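Sat 21 October

Dirkora cell, litter refill task. Goal for today was the bag part only: both arms take the bag by its top corners, lift, tip it toward the box. Scooping comes later.

Started with the Remano leader arms at the old scaling and changed it after 5 bad demos. The left leader still drifts a little at the wrist when I let go of it. Kept 133 demos by the end, out of a target of 400. Threw away anything where the teleop link stalled.

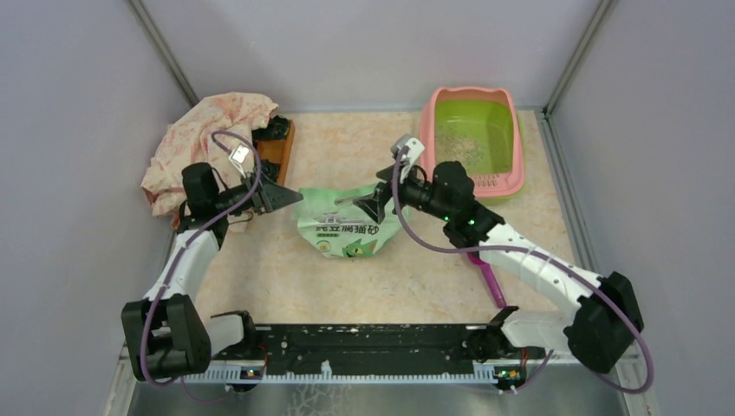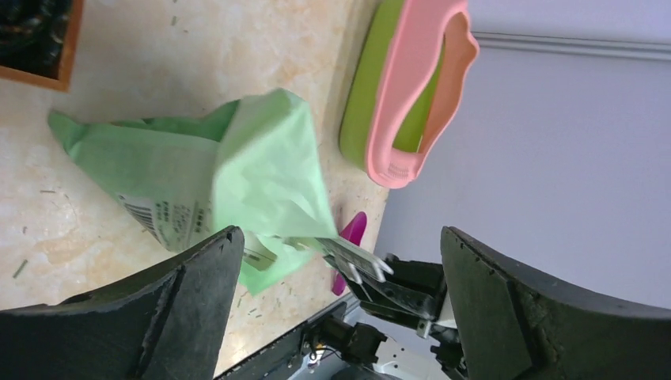
Tofu litter bag on the table, box and scoop on the right side.

Soft plastic is the hard part. If the fingers come in too flat they slide over the top edge and never get hold of it. Coming in steeper and closing late works better. I started every demo from a different bag pose, so expect more spread than in the April set.

Lis dropped wrist frames 2 times, both during long sessions. Restarting the recorder fixed it. Logs are in the Gurix folder under bag_refill.

To do:
Check time sync between the fixed and wrist cameras
Relabel the first batch, the task string has a typo
Wipe the table before the next run
Try a short training run on what we have before collecting more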